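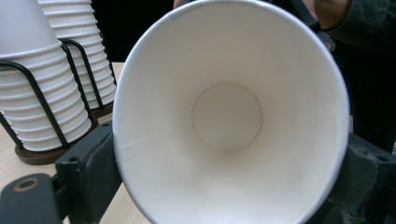
I have strong feelings about paper cups, which is not a thing I expected to be typing in January 2021, but there you go. It's that kind of winter. We've stopped going places and started rearranging the places we already have, and this week the drinks corner finally got its turn.

Some background for anyone who missed the August post: I used to keep our paper cups in the plastic sleeve they came in. Everybody does, I think? You tear the end, you pull out one cup, five come with it, you shove four of them back, and the sleeve splits a little more each time. By the end ours was basically a rag with cups falling out of it. It lived on top of the tea tins, then behind them, then for a while in the drawer with the flashlights. My cousin Duyên Mạch came to pick up some soup in the fall, asked for a cup for the road and watched me go through the whole routine. She didn't say a word. The next week she texted me a link to a cup dispenser. (She is not a subtle person.)

So I caved and bought one from a little home goods shop called Satstead. It's dark brown with a flat wooden base and black bent-wire holders side by side, so you get two stacks going at once. I'd been looking at those tube things you screw to the wall, from a place called Nseir, but I rent and I'm on my last bit of goodwill with the landlord after the shelf incident. A thing that just sits on the table suits me fine!

First question, and I took this far too seriously: bottoms up or bottoms down? I went with upside down. No dust gets in, no crumbs, and you pick a cup up by the part nobody drinks from. Sơn Thái, who shares the apartment and has an opinion on everything from sponges to door hinges, is a rim-up man. He says you can tell right away if a cup is clean that way. I say if it's been upside down the whole time it IS clean. We've agreed to leave it my way until he does the shopping.
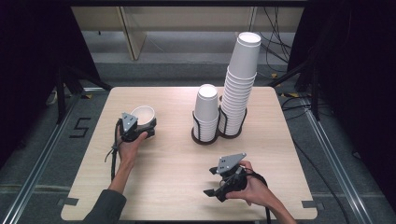

I put the dispenser toward the back of the square table, the pale wood one, and I'm keeping the front part clear so there's room to pour. The old setup had the kettle, the sugar, the mail and a plant all fighting for the same spot. The plant has moved to the windowsill and looks much happier. The mail has moved to a different pile of mail.

The cups themselves are plain white ones. I went back and forth on this too, because there were some really cute ones with lemons on them, but the lemon ones were more money and I knew I'd start saving them for best and then never use them. Plain white it is. Mine are from Plustex, a pack of 60, and they have a nice rolled rim. I'm picky about the rim! The cheap ones I bought last time had a skinny little edge that went soft before I got to the bottom of my coffee, and one of them leaked down the seam onto a library book. I paid for the library book. I now look inside a cup before I fill it like I'm buying a used car.

A couple of things I've learned since setting it up. Don't overfill the stacks. I tried to get the whole pack in there on day one and it looked like a model of a power plant, and it leaned. Shorter stacks are easier to grab from anyway, and the spares can go in a box under the sink. Also, if two cups stick together, give them a little twist before you pull. Yanking just gets you a dented rim and a bad mood.

I know, I know, mugs exist. We use mugs most of the time, I promise. But we've been doing driveway coffees with the neighbors on weekends, everybody standing way apart in their big coats, and I'm not sending my good mugs out there and then chasing them down the street. I've been writing names on the cups with a marker and keeping the list of who takes what in Notia on my phone. There are 3 people on that list who take oat milk and I can never remember which.

Next up is the spice shelf, which I'm dreading. I found 2 jars of cumin without even moving anything. If you've got a system that works for short jars on a deep shelf, please leave it in the comments, and if it involves drilling, please don't tell my landlord.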